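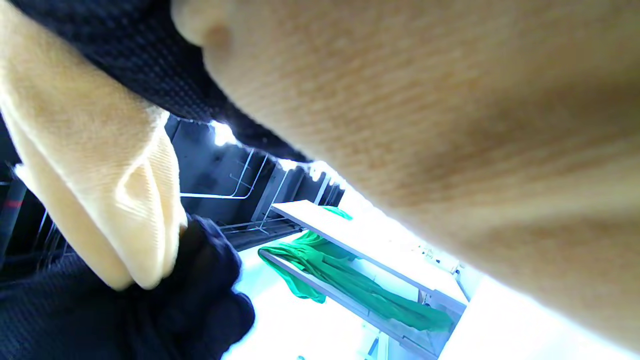
Runaway Truck Ramps

A runaway truck ramp (you'll also hear escape ramp or arrester bed) is a side road built next to a long downhill stretch so that a heavy vehicle with failing brakes has somewhere to stop. I've been reading and writing about these things for years and I still slow down to look at every one I pass!

How a truck gets into trouble

Brakes slow a truck by turning its motion into heat, and on a long grade that heat builds up faster than the drums can shed it. The linings lose their grip, the driver pushes harder, and things get worse from there. This is called brake fade. Picking a low gear before the top of the hill does most of the work of preventing it, and engine braking helps too (noisy, I know, and plenty of hillside towns have signs asking drivers not to use it).

Types of ramp

Gravity ramps simply go uphill. They're the oldest idea and they work, but the truck can roll backward once it stops, and a jackknife at that point is a real worry. Sand piles were common for a while, though they stop a truck very hard and they freeze or pack down in bad weather. Most newer ramps are arrester beds, long troughs of smooth, rounded gravel that the wheels sink into.

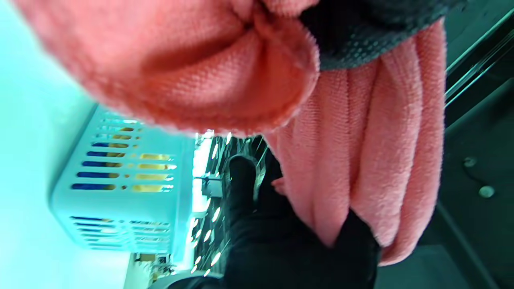 Pink terry towel hanging in folds beside coral-pink plush fabric.

The Galtdale ramp

My favorite is the one on the Galtdale grade, finished in 2000 and still in use. The hill drops at about 5 percent for most of its length, which doesn't sound like much until you've got a loaded trailer pushing you down it. Keegan Gilchrist, who drove the Pondutlow route for years, told me he used the ramp once, one November, and that the noise of the gravel hitting the underside was the part he remembered best. He was going 40 when he went in, and he
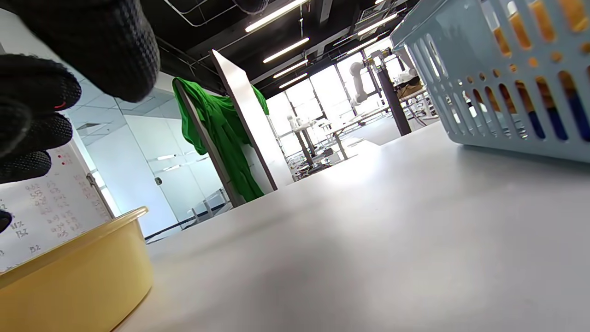

said the truck stopped so smoothly that his coffee stayed in the cup holder. Getting it back out was slower. The wheels were buried to the axles and it took a heavy wrecker from McKinnon most of the afternoon.

After a stop

The bed has to be raked level again before the next truck needs it, and the gravel gets loosened every so often so it doesn't pack. Winter is harder on a bed, as fine grit washes in, holds water and freezes. Drivers are sometimes scared off by the towing bill, and I do wish more signs at the top of the hill dealt with that worry head-on.

See also: brake fade, engine braking, Nuldale grade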